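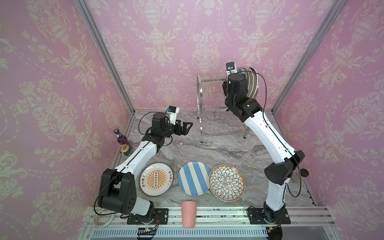 Are the new fingers worth it?

Wednesday
By Ewan Bright

Print this item | E-mail this item

Three people have asked me this month whether they should order the Ploritz fingers for their two-arm setup, so I'll give my answer and then the reasons. Not yet. If yours close square and don't slip, keep them and spend the money on a second set of plates.

The claim from Ploritz is that the open, angular shape lets a parallel gripper get hold of thin rims without a special pad. The sales sheet from Lamolora, who stock them here, goes further and says they'll "handle any tableware". I've read that sort of line before. Any tableware turns out to mean one plate, flat, in good light, in a colour that stands out from the bench.

We gave them a harder time than that. The job was plates into a wire dish rack, with patterned plates, a marble-look floor and the pink damask on the walls, which Rhys Sheehan picked and will defend at length. Wrist cameras on both arms. We ran 20 tries with the old Declercq fingers and 20 with the new ones, same controller settings, same start positions.

The old ones got 10 plates into a slot. The new ones got four more than that. Rhys calls it a clear win. I call it 20 tries. We changed the finger pads on the Declercq set last winter and saw a jump nearly as big, and a fortnight later it had gone.

My other gripe is the stacks. Picking up one plate by the rim is fair enough, but when the gripper closes on several together, the force reading looks much the same and the controller carries on happily toward the rack. The fingers can't be blamed for that, but they don't fix it either, and the sales sheet rather suggests they do. Rhys thinks the wrist camera should catch it. Maybe so. Seen edge-on, a stack is a few thin layers of colour, and I'd want a lot more runs before I trusted it.

Then there's the price. A pair is $816 before freight, and you'll want two pairs if both arms are going to do the same work. The Rikell pair costs less and uses the same bolt pattern. I haven't tried those, so I won't recommend them, but I'd want to see them side by side before anyone here spends that kind of money.

If you do go ahead, check the cable at the wrist before your first run. Leave enough slack for the full turn, and tie it off lower down the arm. The Lamolora instructions skip this completely.

Rhys has the run sheets if you want to argue with my numbers. He'd like to do another round in October with the cup and the bottle added, and I've said I'll help as long as we run the old fingers again on the same day.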